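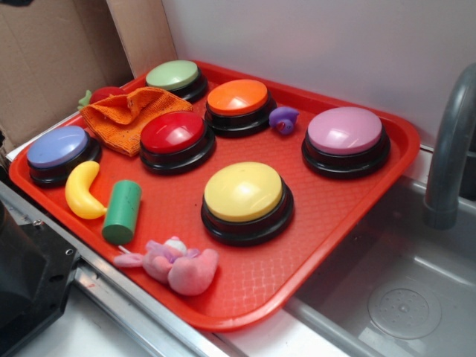
Button tray at the sink station, side camera, start layout.

30 July 2024
Button-press set, sink station. Entry by S. Tapsell, with D. Ngata on the second shift.

Purpose: collect presses on named colors with clutter in reach. The policy trained on the Ruawai bench data presses well on a bare table and goes wrong as soon as soft objects sit near the target. Elli's view is that it learned "nearest round thing" and never needed the color word. This set should make it need the word.

Layout: six buttons on the red tray, tray turned diagonal to the counter with its far right corner over the basin. Caps are green, orange, red, blue, pink, yellow, all on the same black base, so base shape gives nothing away. Clutter is the banana, green cylinder, pink plush, purple bird, orange cloth and the small pieces behind the cloth. The red cap is on a red tray on purpose. The orange cloth goes near the red button, away from the orange one, so that matching on a patch of orange alone gets punished.

Prompt wording: "press the X button", plus two variants from Severino's list. Label the blue one "blue" only. Half of us were typing "purple" for it on the first pass, which collides with the bird. Mereana is fixing the old labels by script and will spot check by hand.

Count: 700 episodes from the first shift, 1359 in the Fostham folder after merging with last week. Target for this set is 1528. Nine episodes dropped at review, all for the same fault: operator started moving before the prompt was logged.

Problems:
- Pale green and yellow get close to each other under the late light. Exposure now locked on the side camera. Do not touch it between shifts.
- Cap highlights on orange and red move with the overhead lamp. Leaving this in as variation.
- Plush string can snag on a fingertip. Declan wants it trimmed. I would keep it until we have the snag rate.
- Tray slides a little on hard presses. No mat yet. Log the slide as a note, keep the episode.

Reset rule: shuffle button positions every ten episodes, clutter every episode. Faucet stays off and spout stays where it is.

Next: two-step prompts (press one, then another), then the same layouts with the tray square to the counter. Held-out test layouts go to Elli before anyone trains on this.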